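Jemero bench guide, section 6: Rack-to-tray trials (Wihongi protocol)
Revised 21 February 2026

Read section 5 first if the arms have been moved or the wrist cameras taken off. Everything below assumes calibration is good.

6.1 What the section covers

Setting up and running one block of rack-to-tray trials. A green board starts in the black rack, gets picked by one arm, goes to the metal tray. The second arm may help or may keep clear, the policy decides. We score what it does with the handling in between, not only where the board ends up.

The method compares two conditions on the same bench. "Plain" is the policy with nothing else on the table. "Cluttered" adds the loose parts — the square grey bracket and the emergency stop button. Same rack, same tray, same start pose. The Udine bench and the Clomham bench both run it, so please don't improve things locally without writing it down.

CAUTION: the emergency stop button standing on the table in the cluttered condition is a loose part. It is wired to nothing. The working stop is the one on the operator's side. Show every new operator both before they touch anything.

6.2 Before you start

1. Power up arms, wait for both to report ready. Don't home them yet.
2. Keep the floor side of the table clear, bags and chairs out.
3. Check cable slack. Move each arm by hand to its furthest reach over the table and watch the cable as it goes. Nothing should pull tight. Nothing should drag over the table edge.
4. Home both arms.
5. Start the Jemero recorder. Wait for all camera streams to show a live picture. A frozen stream looks fine at a glance, so wave a hand in front of each one.
6. Enter bench name, condition, operator initials, block number. Bench name is spelled Clomham, with the h. We have logs under two spellings already.

NOTE: the recorder will let you start with a blank condition field. It shouldn't. Known fault, not fixed yet.

6.3 Placing the parts

1. Rack on the left side of the table as seen from the fixed camera, metal rail behind it. Push it up to its marks.
2. Tray on the right. Flat on the table, all corners down. Its angle changes between trials, see the placement sheet.
3. Boards in the rack. They may lean. Do not straighten a leaning board between trials unless it has come right out, the lean is part of what we are testing.
4. Cluttered condition only: stop button upright, bracket flat. Positions from the placement sheet.
5. Hands out, step back behind the line, press Ready.

Placement sheet gives positions by grid square. Put the part's centre in the square. Half a square out is fine, a whole square out is not.

6.4 Checking the grip from the wrist view

Do this once per block, by hand guiding, before any scored trial. Open the wrist stream full size. Pick a board in the guided mode, lift it clear, hold it over open table and look.

What you want: the part seen nearly edge-on, upright, with a finger on each side. The fingers themselves will be blurred, they sit too close to the lens to be sharp, ignore that. What matters is that the part runs straight down to where the fingers meet.

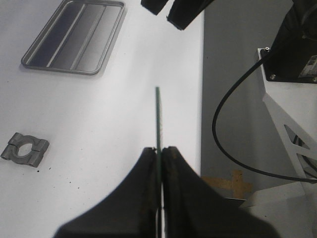 Fig. 6-1. Wrist camera view during handling. Green part held between the fingers, second gripper at the top.

If the part fans out and you can see its face, the grip is twisted. Put it back and take it again. If it twists the same way twice, stop and check the finger pads, then redo section 5.3.

The second gripper coming into view is normal. Contact between grippers is not. Any touch, however light, ends the check and you start over.

Guided mode drops out if you let go of the handle for too long. The arm holds position but the stream label changes to IDLE. Just take hold again, no need to restart.

6.5 Running a block

A block is 150 scored trials, plus up to 15 spares for trials lost to faults. So 165 is the hard ceiling. If you reach 165 and still don't have 150 good ones, the block is void. Do not top it up from another day.

1. Press Start. The policy takes over. Keep one hand near the working stop.
2. Watch the table, not the screen. Scores go in from what you saw; the recording is for disputes.
3. When the arms return to start pose the trial closes by itself. If they haven't returned by the time-out tone, press End.
4. Enter the score (6.6).
5. Reset the parts from the next line of the placement sheet. Press Ready.

Take a break whenever you need one but only between trials. Press Pause first. Otherwise the gap goes into the reset time and somebody has to pick it out by hand later.

CAUTION: never reach in while the lamp is green, even if both arms look still. The policy can wait a while before its next move. Press Pause, see amber, then reach. 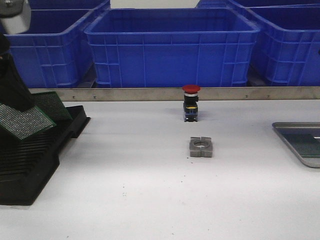

Reset time deserves a word, it's where most blocks drift. People get quick at it and the positions go soft. Parts creep towards wherever is easiest to reach. So every so often — each time the recorder beeps twice — bring up the overlay and compare the fixed view with the reference for that line of the sheet. Rack first, then tray, then the rest. If the rack has moved, mark the trials since the last overlay check as "rack shift". Don't delete them. We use them.

Do not move the crates behind the rail in mid-block. They are background but the fixed camera sees them and the policy takes that camera as input. If one does get knocked, note the trial number and leave it where it landed until the block is over.

Same goes for lights. Leave them as they are, blinds too.

6.6 Scoring

Four codes. Pick one. No half marks.

P — placed. Board released in the tray and stays there, arms back at start.
R — recovered. As P, but the board slipped, was dropped or was regrasped on the way.
M — missed. Board left the rack and didn't end in the tray.
N — nothing. Board never left the rack.

Then two tick boxes, separate from the code:

Clutter touched. Tick if any part of either arm, or the board, touches the bracket or the button. Brushing counts.
Second arm used. Tick if the second arm touched the board at any point.

A board resting on the tray rim with an end on the table is M. We argued over this one for long enough. It's M.

A trial stopped by you for safety is scored M if the policy caused it and goes to the spares if it didn't (somebody walked in, alarm, cable fault). Write one line saying why. "Stopped" on its own is no use to anybody reading it in March.

6.7 Why R is kept apart from P

Short version for people new to this. In the early runs we pooled P and R as success and the two conditions came out looking the same. Split them and they don't. In clutter the policy drops and regrasps more, and still gets the board home often enough to hide it. For a bare board in a tray that might be acceptable. For one with parts on it, no.

The Wihongi write-up reports P and P+R side by side and so do we. If you make a plot for a talk, show both lines. Please.

One warning about reading it. The R code depends on the operator noticing a slip, and small slips are easy to miss from behind the line. Second scorer goes through the wrist recordings blind and recodes; where the two disagree, the recording wins. Agreement between scorers goes in the results table next to the rates. Leaving it out makes the R numbers look firmer than they are.

6.8 Closing down

1. Stop the recorder, wait for "written". On the older bench PC this can sit at the same place for a good while, leave it alone.
2. Boards out of the rack and back in their sleeves. Handle by the edges.
3. Arms to park. Power off at the controller, then the wall.
4. Copy the block folder to the shared drive. Check the file count matches on both ends.
5. Sign the placement sheet and scan it. Handwritten corrections must be readable in the scan, re-write them if not.

6.9 Common faults

Stream label IDLE during a scored trial. Guided mode was left on. Void trial, use a spare.

Board jams in rack slot on lift. Let it run. If the policy keeps pulling and the rack starts to lift, press stop, score N.

Arm pauses over the tray and does not release. Wait for time-out. Score M.

Recorder shows the wrong condition. Finish the block, then correct the header file and add a line in the log. Don't edit the individual trial files, the checksums will fail and the import scipt rejects the lot.

Time-out tone not heard. Volume on the bench PC resets to zero after updates. Turn it up before block start.

Section 7 covers the two-tray variant.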